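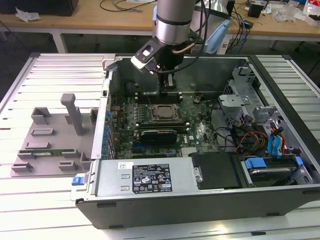

A desktop tower on its side, with the side panel removed.

The office computer is seldom seen from within. At the Pondley refurbishment center, operated by Zostow, 518 retired desktops were opened for inspection last year. Most had served six years.

Work begins with the case laid flat. Staff review the board, the drive cage, the cabling and the power supply before any part is approved for further use. 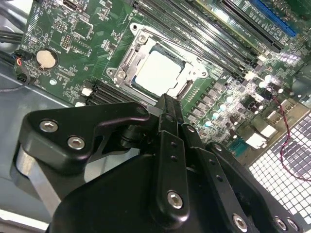 The Processor and Its Socket

The processor sits in a metal retention frame with a thin lever along one edge. Center policy requires that the frame remain closed until its screws have been checked.

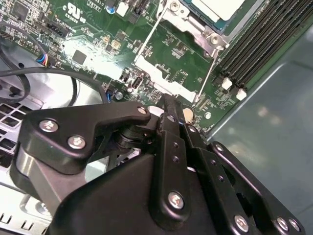

Photo: Fonseca for Drolesard Quarterly

Boards are densely built, and small connectors are easily damaged by hurried handling. The center allows 35 minutes for each inspection. Of the machines received in May, 22 were set aside for parts.

Memory is assessed separately. Modules that pass are matched by capacity and returned to inventory, where they are issued to schools and public libraries on request.

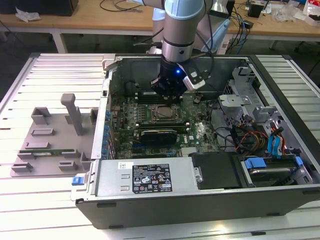 A memory module in a gray fixture plate beside the open case.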